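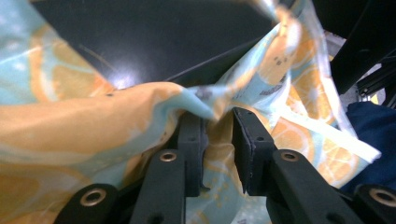
Orange slices on pale blue cloth.

Why does an office cost so much to rent?

A company that wants an office usually doesn't buy one. It rents a floor and pays the owner by the square foot. One square foot is a bit bigger than a dinner plate.

Say the Aoki building asks $10 a month for each square foot, and one floor has 2,756 of them. Multiply and you get $27,560. Every month!

Owners will tell you the view is worth it. Is it? You can't type any faster on a high floor. And the price in the ad is only the "asking rent" - what the owner hopes to get. A renter can ask for less, or for 2 months free, and the ad won't mention it. So when you hear that a building is the priciest in town, ask who said so, and whether anyone paid that much.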